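Budgeting for a small pick and place arm setup, what am I forgetting?
Community Help > Automation and Robotics > Buying advice
Asked by Nest Vaughan, January 15, 2019

Hi all! I'm putting together an equipment request for a little sorting project at work (we pack mixed gift baskets, so every basket gets a handful of odd-shaped things in it) and I have to hand in a number pretty soon. My boss at Cadwaladr has said yes to a trial bench in principle, which in his language means he'll say yes or no when he sees the total.

What I have so far is one small arm, a two-finger gripper, a camera for the wrist, a second camera on a stand, and a table. The arm quote is from Elwood and I'm fine with that part. For the gripper I've got one price from Fonard and one from Drisix and they're so far apart that I suspect I'm not comparing the same thing. Fonard wants 600 dollars for theirs with the fingers included. Drisix is a lot more but there's a controller box in there somewhere and I can't tell from the quote if I'd need it anyway.

So, questions. Do I need the second camera on day one, or can I add it later out of the small purchases budget? Should I be buying spare fingers now? And how much do people set aside for the boring stuff, brackets and cables and so on? I had 3000 total in my head for everything that isn't the arm and I have no idea if that's silly.

I should say I'm not an engineer, I do purchasing, and I got handed this because I'm the one who asked about it in a meeting. I've read a bunch of brochures and they all seem to think everybody picks up identical boxes. We don't! We have soft things, round things, things with a ribbon on them. Our list for the trial is a wicker basket to put stuff in, then a puzzle cube, an eraser, a bath pouf and some fruit, which I thought was a decent spread of hard and squishy without spending anything.

Wrist camera first and then the fixed one:
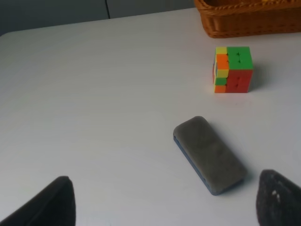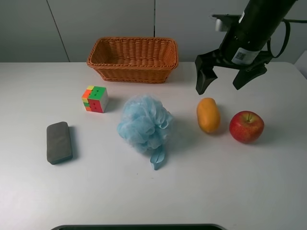 Knut Kettler
Get the second camera now. I know it looks like the easy thing to cut, but adding it later means another bracket and another round of calibration, plus somebody's afternoon, and those hours never show up in anybody's small purchases budget. If you really have to shave something, buy a cheaper stand. A clamp and a piece of aluminum extrusion will do fine as long as it's stiff and people don't lean on it.

On the grippers, ask both of them the same three things in writing. Does the price include the controller, does it include the cable to the arm, and does it include the adapter plate for your exact arm model. My guess is the cheap quote is missing at least one. I've been caught by the adapter plate myself, it was a little disc of metal and we waited 13 days for it with everything else sitting there bolted down and ready to go.

Also ask what the maximum opening is. People look at grip force and forget to check how wide the thing goes, then they find out their biggest item won't fit between the fingers. Measure the fattest thing you plan to pick up, add some clearance on both sides, and put that number in your email. Same goes for payload, and remember the gripper and the wrist camera come off the arm's payload before you've lifted anything.

For cables, brackets, plates, power strips and the rest I put in 15 percent of the non-arm money and I usually use all of it. Your 3000 isn't silly if the cheap gripper turns out to be complete. With the Drisix one I'd ask for more now, it's much nicer than going back a second time.

Rhodri Pugh
yes to spare fingers. get 5 sets if they're the plastic kind, they're cheap and you will crash one into the table in the first week. we all have

Paraschiva Toma
I agree with most of what Knut wrote, though I'd go the other way on the camera if the money is really tight. We ran on the wrist camera alone from September until our next budget opened up and we got plenty done. Slower, sure, and we had to move the arm back to a look-around position all the time before each pick. But it was enough to show the managers something, and that's what got us the rest of the money.

What I would put on your list is finger pads. Soft ones, a couple of different thicknesses. Hard fingers on fruit are asking for bruises and a pad costs next to nothing. The pouf is going to be your troublemaker, by the way. Netting squashes down to hardly anything and then you can't tell from the finger position if you're holding it or not, so ask the sellers whether the gripper reports force or only position. That might even explain the gap between your two quotes.

One more budget thing, please put in a line for your own stock getting damaged. It's small but if it isn't written down, somebody will ask why the sample apples came out of office supplies.

Nest Vaughan (asker)
Thank you all so much, this is exactly what I needed! Emailing both sellers with Knut's list plus the force question. Putting pads and spare fingers in as their own line. Does anyone know if Fonard fingers and Drisix fingers use the same screws, or would I be stuck with whoever I pick?

Rhodri Pugh
different screws on the ones i've had. check the drawings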